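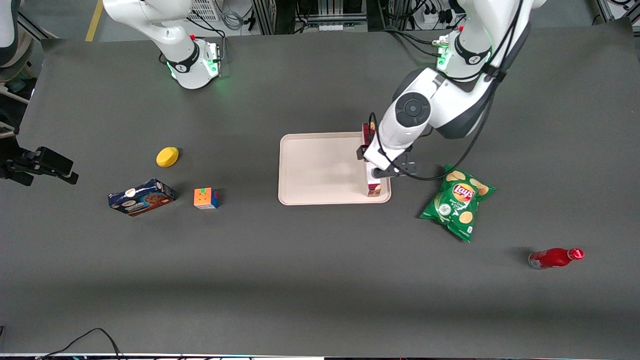

Page last changed: 2026-04-01, T. Ezeani

Koto two-arm kit, evaluation notes, tray loading

Continuing from the setup entry. Loan unit is the Koto with two arms, stock parallel grippers, vendor controller, Imis software on top. Grimholm wants a yes or no on the purchase and I would like the answer to rest on something better than the sales demo. Vilgot is handling the safety side separately and his notes are in his own book.

Task under review: items start out spread on the gray mat, the tray starts empty, arms load the tray. Item set is the mixed grocery one we settled on in March: maroon box, green Lay's bag, red bottle, sponge, blue cookie box, Rubik's cube. Lindsay asked why the cube is in a grocery set. It has hard edges, a known size and it does not deform, so I use it to tell a calibration problem from a grasp problem. It stays.

Configuration

Speed override at 60 percent for everything below. The vendor sheet recommends full speed for throughput figures, but I am not after throughput yet. Gripper force left at the shipped default. Payload entered by hand for each item after the auto estimate gave a value for the cookie box that I did not believe. Controller log set to keep 3000 lines, which is too short. It wraps before the end of a full session and the early faults are gone by the time anyone looks. Wahyudi is writing a script to pull the log off at intervals. Until that works, copy it out by hand at every stop.

Maroon box

Started with this one, left arm, right arm parked at the back of the mat. Box is narrow and goes down on its end, so the placement has to be square to the tray floor or it tips when the fingers open. Target was the near right corner area. I chose that corner on purpose: the raised rim is close on two sides, and the planner has to come straight down instead of sliding in.

Approach is good. The planner gives a clean vertical descent with the gripper pointing down and keeps the arm clear of the rim without being told to. The release is where the work is. With the default opening speed the two fingers do not leave the box at the same moment, and the lagging finger drags it. Reduced the opening speed and added a pause of 2 seconds between contact and release. Better. I want a lot more cycles before I write down a rate.

The contact threshold is the other thing to watch. Imis calls the placement complete when the downward force passes a set value. For a stiff carton on a tray that lies flat on the mat, fine. If the tray is rocking at all, the threshold trips early and the box gets dropped the last bit. Check that the tray sits flat before each run. Benedetta suggested double-sided tape under the tray. I would like to avoid tape because the customer will not have it.

Chip bag

Hard item, as expected. The pose estimate takes the printed front as a flat rectangle and puts the grasp point in the middle, where the bag is mostly air. A grasp on one of the crimped ends is more sensible and the kit can be taught to do it, but through a per-item template that has to be drawn by hand in the editor. The template editor is slow and loses unsaved changes when the session times out. Reported to the vendor, case opened under the Fontana account, no answer so far.

Note for whoever runs this next: keep the bag well away from the tray rim at the start. If it lies under the path of the left gripper, the planner treats it as an obstacle at full bounding height and takes a long way round. With the bag close to the tray on the right, expect slower cycles and do not compare them with the others.

Bottle

Lying on its side, cap pointing away from the tray. Grasp across the body works in simulation. On the real mat I expect rolling on first contact and have asked for one finger to be offset so that it touches down behind the bottle first. The glossy surface is a separate problem: highlights move when the arm passes under the ceiling lights, and the pose estimate jitters with them. Vision setting is still on automatic exposure. Fix the exposure before any more bottle runs.

Sponge and cube

No remarks on the sponge, except that the default force is more than it needs. Cube is the reference. If the cube comes down off center, stop and recalibrate before touching anything else.

Cookie box

Assigned to the right arm by the allocator, as it lies on the left half of the mat. I agree with the choice. The box is wide for the stock gripper if taken across the front face, so the grasp has to be on the thin dimension, and the box is flat on the mat. That means tilting it up or pulling it to an edge. Imis offers neither as a built-in move. Titilayo to self: ask whether the wide fingers on the price list are a drop-in part or need a new calibration.

Two arms

The allocator is the main selling point and I have only begun on it. At present it runs the arms one after the other and parks the idle one, even when the two paths could not meet. The manual says overlapping motion is possible once a shared zone has been drawn around the tray. I drew one, and it was accepted, but the behavior was the same. Either the zone is too large or the option needs a license we have not been given. Lindsay has the license file and will check.

Cabling

The external cables leave a good deal of slack at the wrist and along the arm. Vendor states this is normal for the reach. I would want clips. With the gripper low over the tray, the loop comes down beside it, and a taller item on that side could be caught. Wahyudi will look at a shorter lead for the left arm. The cable over the front edge of the table should be routed underneath before visitors come in.

Position so far

Hardware: repeatable, quiet, wrist lights readable from across the room. Green means enabled and not more than that. It stays green during a planner stall, so do not use it to judge whether a cycle is running.

Software: competent for stiff boxes, thin for anything soft or shiny. Template work per item is the real cost, and Grimholm has 600 items on its list. Even if only a small share of them need a hand-drawn template, somebody has to be paid to draw them, and the quote says nothing on that. Have asked Benedetta to raise it on the next vendor call.

Open items

Slow release on the maroon box, long run, log copied out at each stop.
Fixed exposure, then bottle.
Crimp grasp template for the bag, save often.
License check for overlapping motion – Lindsay.
Wide fingers, price and calibration – me.
Short cable – Wahyudi.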